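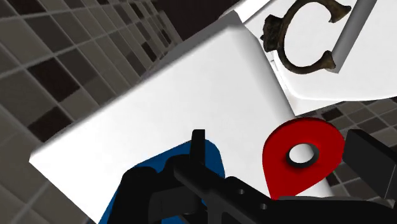
Grovton Open Studios Returns in July With a New Home, a Bigger Jewelry Room and a Lot More Coffee

Contact: Daiane Brandão, Grovton Open Studios
For release now

Hello from Grovton! I'm Daiane, and I've been running Open Studios since the days when it was a row of card tables behind the old feed store on Marsden Street. I usually hand the press release over to somebody with better grammar, but this year I wanted to write it myself, so please bear with me (and feel free to cut it down however you like for your paper or your site).

The big news is that we've moved. Open Studios will take place this July in the Wunent Building, the long brick one beside the river that used to be a button factory. If you grew up here you probably had an aunt who worked there. I had two. The upstairs floor has tall windows on both sides, and after years of squinting at earrings under a tarp I can't tell you how happy I am about that.

We have 25 makers signed up for the weekend. You'll find potters, weavers, a bookbinder, a couple of printmakers and a man who makes nothing but spoons, but the room I want to talk about is the jewelry room, which has pretty much doubled in size and is now taking over the whole east end of the second floor.

The jewelry room is being put together by Tainá Dantas, who moved to Grovton three years ago and set up her bench in what was supposed to be her dining room. Tainá casts in bronze and silver using the lost wax method, and she's been teaching it to anyone who will sit still long enough. I took her beginner class last winter and came home with a ring that fits exactly one of my fingers, and only in the morning. I wear it anyway.

"I like metal that looks like it's been somewhere," Tainá told me when I asked what people should expect. "Shiny is fine too. But bring me something with a bit of green in the creases and I'll talk to you all day."

She'll be showing her new group of open bangles and cuffs, along with a table of older pieces from her sketchbook years that she swore she'd never sell and is now selling. Next to her will be Arlindo Bastos, who does chain work, all of it by hand, link by link. Arlindo is bringing his draw plates and will be making chain both afternoons, so come and watch. He likes company and he'll let kids turn the crank.

Also in the jewelry room is Chunhua Hao, whose enamel brooches sold out before lunch last year. I heard about that for months! She has promised to hold some back for the second day. Her colors this time are mostly blues and a mustardy yellow she says took her forever to get right, and I've seen the test pieces and they're wonderful.

Now for the repair table, which is new. Lucimara Pimentel worked as a bench jeweler at Nusteo, the little repair shop downtown, until she retired, and she's agreed to sit with us from 10 a.m. until 3 p.m. each day and look at whatever you bring her. Bent ear wires, stuck clasps, a bracelet that's lost its safety chain - she'll fix the small stuff on the spot for a donation to the building's heating fund. Bigger jobs she'll look over and tell you what she thinks a fair price would be. She asked me to say that she won't do appraisals, so please don't ask her what your grandmother's brooch is worth. She also asked me to say that you shouldn't polish anything before you bring it in. Old bronze especially. People scrub off a surface that took decades to form and then they're sad about it.

Tainá will be running a short wax carving class each morning in the side room. Each class has 14 places and costs $25, which covers your wax, the use of the tools and the casting of one small piece in bronze. You carve it that day and pick up the finished piece a few weeks later. No experience needed, and ages 12 and up are welcome with a grown-up nearby. The classes filled up fast last time, so call or stop by early if you want in.

Last summer we had around 300 visitors over the weekend, and I think everybody tried to park on Marsden Street at once. The new building has its own lot on the river side, plus a ramp at the north door and an elevator that works (I've ridden it many times to be sure). Dogs are okay on the ground floor. Upstairs, please no, there's too much on low tables.

Coffee and cheese bread will be on all day by the front stairs. Admission is free.

If you're with the press and want to come by early, the makers will be setting up the afternoon before we open, and they're happy to talk while they unpack. Tainá can show her casting setup at her own bench by arrangement. Ask for me at the Wunent Building front desk, or leave a note with my name on it, and I'll get back to you the same day.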